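3 min read

January 11, 2025

Belt wear, Stindow feeder, second look

Picked up where Jeanine Desmet left off before the break. The complaint from Riquelme is still the same: pitch drifts after a few hours of running and comes back if the unit sits overnight. Jeanine suspected the tensioner. I wanted to rule out the belt first.

Measured span tension with the sonic gauge, three readings per position, unit at room temperature:

Position A – 401 N
Position B – 394 N
Position C – 308 N

A and B agree well enough. C is low and stayed low after I rotated the belt half a turn and repeated. So the loss follows the position and has nothing to do with one bad section of belt. Did not retension. I want the numbers from a warm run before anything gets touched.

Tooth condition: no missing teeth, no cracks at the root that I could find with the 10x loupe. Slight glazing on the drive side. The Grana belt we ran last April looked worse than this at half the hours. Kept the offcut from that one in the drawer under the granite plate, bag is labeled.

Detail from the bench, large round part with its screw hole, toothed strip and flat bar underneath:

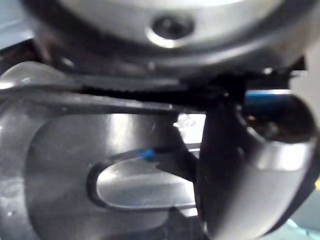

Idler bearing

Pulled the idler and spun it by hand. Rough in one spot, repeatable. Grease is dark and smells burnt. Kerstin Haugland has two spares from the Wedulier order; I took one and signed for it. Old bearing goes to her for sectioning.

Cold shaft runout with the new bearing is inside the drawing limit. I did not write down the old value before pulling it, which was careless.

Open items

– Warm run, four hours, log tension at C every 30 minutes
– Check whether the C bracket was shimmed at assembly. Build sheet page 2 is missing, ask Jeanine
– Torque on the bracket screws before and after the run
– Order loupe batteries

Gauge is due for calibration, sticker is hard to read. If it is out of date the readings above still hold relative to each other.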